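Laing shop recalls cooler lines after leaks at Prarkby

PRARKBY — A batch of aftermarket power steering hoses sold through Laing Auto Supply is being pulled off shelves after four cars came back to local garages with fluid all over the subframe. No crashes, no injuries. Two of the four lost assist at low speed, one of them in a parking lot.

The hoses were sold under the Tasutetti name from February on. High pressure side only. The return hoses come from a different plant and aren't part of this, according to the store.

Trouble is at the crimp, where the rubber meets the metal end. On the bad ones the collar wasn't squeezed down far enough, so the hose holds fine at idle and then starts to weep when you crank the wheel to full lock. Give it a few weeks and the weep turns into a drip. After that the pump runs low, starts to whine, and a pump costs a lot more than a hose.

Jessie Gourlay runs the two-bay garage on Studcombe Road and was the first to call it in. She had replaced the same hose twice on the same sedan before she quit blaming herself.

"I figured I'd nicked it going in," Gourlay said. "Second one, I took my time, and it leaked in the exact same spot. So I cut it open."

She sent the pieces over to Laing that afternoon. The store checked what it had in the stockroom and found more with the same loose collar. Sales stopped by closing time.

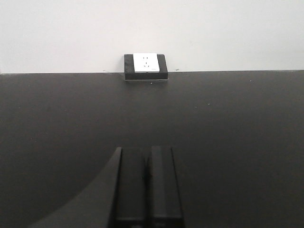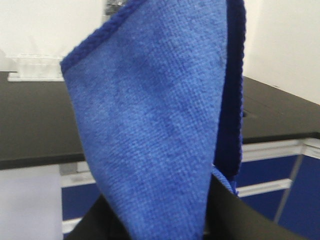

Laing says 800 hoses came in with the shipment. Most went to garages, the rest over the counter to people doing the work at home, and those are the hard ones to track down. Store has receipts for card sales and is calling those customers first. Cash buyers will have to check for themselves.

What to look for — the part tag is a white sleeve near the pump end. If the sleeve says Tasutetti and you bought it in February or later, the store wants it back, leaking or not. Tag missing? Bring the car in and the counter staff will look at the fitting.

Refund is full price, no receipt needed. Garages that did the job for a customer can claim $40 toward labor on each car. Gourlay says that won't cover it on most front-wheel-drive cars, where the hose runs down behind the engine and half the time the rack has to be dropped a bit to get a wrench on it. She is doing hers at no charge to the customer and will argue about the rest later.

Until the hose is swapped, owners should check the reservoir with the engine off and the car on level ground. Look for a wet streak along the lower hose or fluid on the crossmember. Top up with whatever the cap or the manual calls for, and dont mix types. Some cars take transmission fluid in the steering system and some will eat their seals on it.

If the wheel goes heavy, stop driving it. The car will still steer, but it takes a lot of arm at low speed and the pump is running close to dry by then.

Replacement hoses from another supplier are expected at the Laing counter within the week. Garages get the first pick, walk-ins after that. Anybody who needs the car sooner can get a hose made up at the hydraulic shop in Studcombe, and Laing will pay that bill if you bring in the old part with it.

The importer had not returned a call by 4 p.m. Laing's manager said teh store won't be ordering the line again until it sees pressure test results for a new batch, and maybe not then.

Counter is open until 6 most evenings. Use the side door, the front lot is being repaved.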